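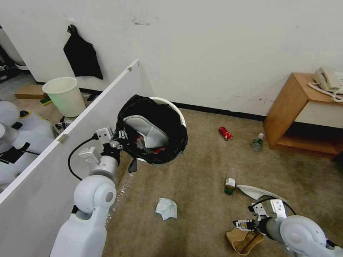 Trash pickup demos, how much do I vary between episodes?
Posted by Thijs Van Leeuwen, Mar 23, 2023

Two arm setup, teleop, room cleanup task. 205 episodes so far and the policy grabs fine but it freezes if the litter isnt where it expects. Same bin, same carpet every time.

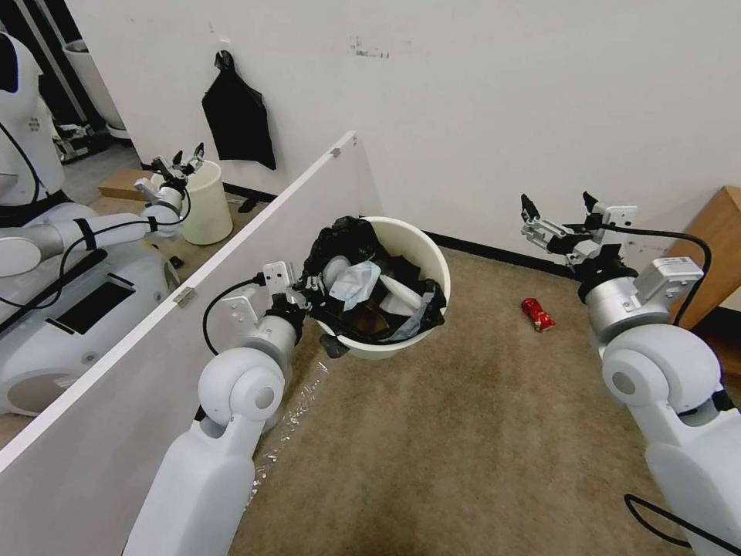
Also not sure if I should throw out episodes where the operator fumbles a grasp and goes again. Cutting those leaves me 548 minutes less than planned. Any rule of thumb?

Teun Desmet
Keep the fumbles if they end in a recovery. Drop the ones where operator gives up halfway. We did this on Varnetti, the retries helped alot with thin stuff.

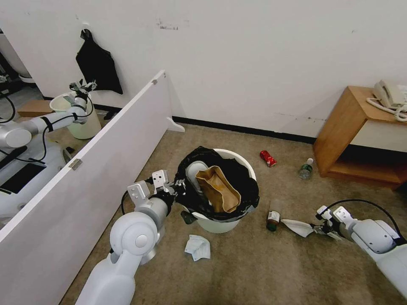

Crumpled paper in the right gripper, bin in the middle.

Paper, tissue, wrappers: give those their own batch. They fold differently every grasp.

Jotico_user
Shuffle the floor. Every 5 episodes, new layout, and write down which one.
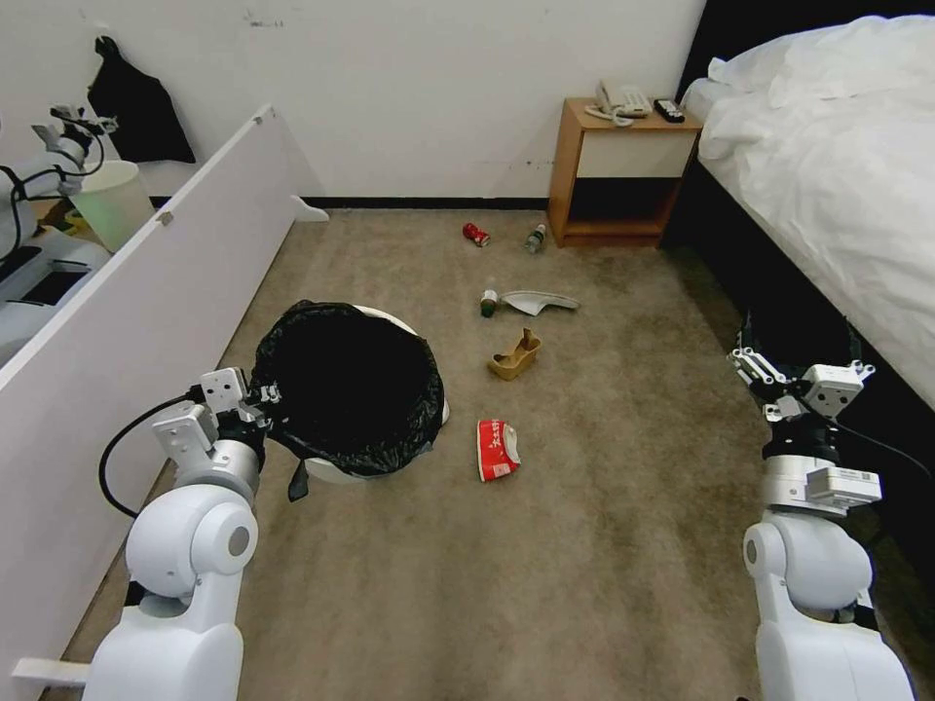 Placement matters more than getting new objects imo. Don't drop everything right by the bin. Put some way back, like the crushed red can near the far wall, and something close like the paper cup next to the bin. Then swap them. Stand a bottle up, lay the next one down. Start pose of the arms too, move it a bit.

Thijs Van Leeuwen
ok thanks, doing 4 layouts tomorow and retraining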